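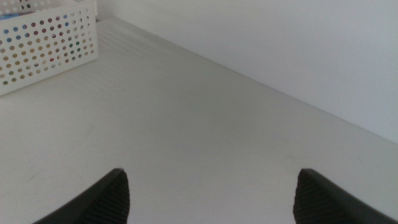

From: nernari-bench
To: gripper-list
Date: March 2022
Subject: Re: ribbed pads vs. smooth pads on the two-finger gripper

On the list, holtix-user wrote:

> We are choosing between the Holtix smooth silicone pads and the ribbed
> ones from Sachdeva for a pick-from-table job. Mostly drink cans and
> small PET bottles. Has anyone run both on the same arm with the same
> controller settings? The data sheets quote friction on a steel plate,
> and we don't pick steel plates. Also interested in whether the wrist
> camera is enough or if you keep a fixed one.

We ran both in the same week, on one arm, with the Jisik controller and no changes between sets except the pads and the finger offset. The ribbed pads are what we have mounted now. Ridges run across the finger, black shell, stock screws.

Setup: white table against a white wall, perforated plastic basket at one side, cans and bottles toward the back. Each cycle is approach, close, lift, move to the basket, release. We logged 437 cycles on the ribbed pads and stopped there when the left pad started to lift at one corner. The smooth set got the same number so the comparison would be fair.

Slips during lift, ribbed: 18. Slips during lift, smooth: 39. Most of the smooth-pad slips were on the small water bottle, where the body has its own horizontal ridges and the pad only touches the high spots. On the can there was little between them. The can dents before it slips if you leave the force limit at the default, so lower that first and compare pads afterward.

The ribbed pads lose on placement. A can held slightly off center will settle into the ridges and stay tilted, and it comes down on its rim. The smooth pads let it straighten a bit as it touches the table. If you need upright placement you may prefer the smooth set. We drop into a basket and don't care.
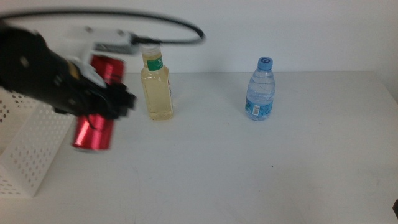

Fixed camera, arm at the red can. Yellow bottle and water bottle to the right.

On cameras: we keep both. The wrist view is good for the last few inches and shows both fingertips, so you can check the gap. It is poor for telling you where the arm is relative to anything else, and with the fingers wide open over bare table there is almost no texture for the tracker to hold. White on white is our own fault – a gray mat would fix it, and there is one on order. The fixed view blurs during fast moves at our exposure setting. We only use it to score cycles and to check clearance between the wrist bracket and taller items. Bottle caps are the thing to watch there.

Watch the cable too. Ours leaves the back of the bracket in a wide loop. A shorter loop pulled on the connector at full wrist rotation and gave us dropped packets that looked like a controller fault for most of an afternoon.

Controller notes, in case you are on the same firmware:

Close speed matters more than pad type below the default force. We halved it for both sets.
The Jisik "object detected" flag is based on motor current and fires early on the ribbed pads. Add a short delay before lift.
Re-zero the fingers after every pad swap. The Sachdeva pads are slightly thicker than the Holtix ones and the reported width will be off by that much on each side.

I can't say anything about wear on the smooth pads. They came off looking the same as they went on, but the run was short. Sachdeva rates the ribbed ones for 2,000 cycles and the corner on ours was lifting well before that. It may be the adhesive, as the rubber itself is fine. A second pair from a different batch goes on in May and I will post the counts to this thread.

Logs are plain CSV, one line per cycle. Write to me off list if you want them.

nernari-bench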